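1/27/25

Obituary template work, continued from the last entry. Spent the morning on the order of names, which is still where most of the calls from families come from.

The Wirnik export gives us relatives in the order they were typed in. The printed notice needs spouse, parents, children, children-in-law, siblings, grandchildren. I moved the sort into the template so the person at the desk doesn't have to drag rows around. Ran it on 4 old notices from the binder. Three came out the same as the printed version. The fourth put a stepson after the grandchildren, and the reason is that his relation had been typed as "step son" with a space. Added both spellings to the list. Also added "foster" and "adopted," though my own view is that the notice should just say son or daughter unless the family asks for the longer word.

"The late" is a separate problem. Right now it's typed by hand in front of the name, so sometimes we get "the Late," sometimes "late," and once "the late the late." I made it a checkbox on the relative's row. The template prints "the late" in lower case, before the first name, with no comma. If every name in a group has the box checked, it prints once per name anyway. I tried printing it once for the whole group and it read badly when the list was long.
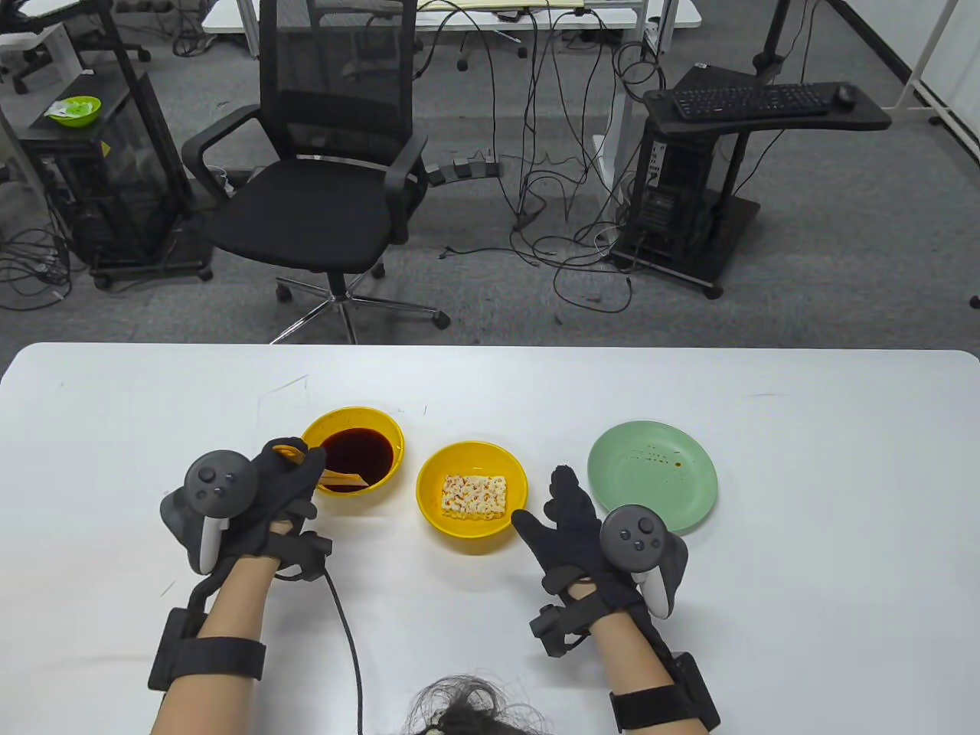
*Yellow bowls and green plate on the white table.*

Length. The newspaper version is capped at 1000 characters with spaces. The card version is 400. The card is the hard one. A family with a lot of grandchildren uses it all up before we get to the service time, and the service time is the one thing people need from the card. New rule in the template: service line and burial line are placed first and can't be cut. Names fill what is left. If they don't fit, the desk gets a warning and has to call the family. The template does not shorten anything by itself. We had it doing that in the old version and it dropped a daughter.

Tested the cap with the Dovhaniuk notice, which is the longest one we have. With both service lines in, there were 330 characters left for names. Not enough. The warning came up as it should. Text of the warning is too long and wraps under the button, to be fixed.

Service lines. Day, then date, then time, then place. Times print as 10:30 a.m. with periods. Noon prints as noon. If the burial is at the same place as the service, it says "burial to follow" and doesn't repeat the address. If the burial is private, it says "burial private" and the place field is hidden, even when somebody has filled it in. I checked that one twice, on the card and on the newspaper version, since the place used to leak through on the card.
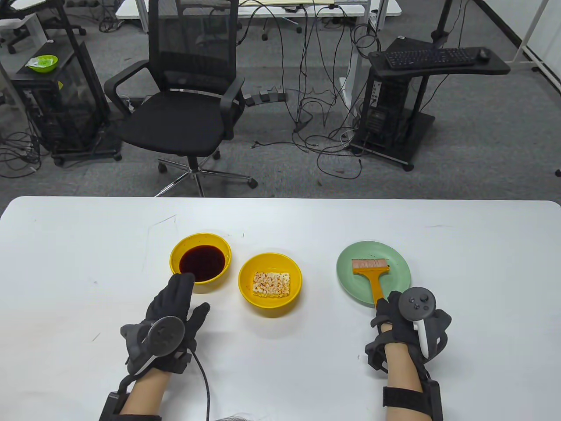 *By Fedir Hnatiuk*

Paper. Ridix sent the cream stock and the white stock. The cream takes the small type better. On the white the thin strokes in the serif face look gray under the office lamp. Went up half a point on the white and it was fine, but then the Dovhaniuk card ran onto the back. Staying with cream for the folded card and white for the single sheet in the larger size.

The black border around the notice is now off by default. Most families have been asking us to take it off. It's still in the menu under "frame."

Tistura (the name database for the accent marks) is working again. Names with marks come through on screen and in the proof. They do not come through in the email to the newspaper, where they turn into question marks. I think it is the plain text setting on our end. Until it's sorted out, send the newspaper the PDF along with the email and ask them to set from the PDF.

Open:

- stepchildren of a second marriage, where do they go if the first spouse is also named
- "amongst others" or "and many other relatives," pick one
- warning text, shorten
- proof sheet needs a line for the family's signature, currently there's only the date
- maiden names in parentheses or with "née." The binder has both

Want the new template on the front desk machine by March. The old one stays in the folder until then, marked OLD. Please don't edit it.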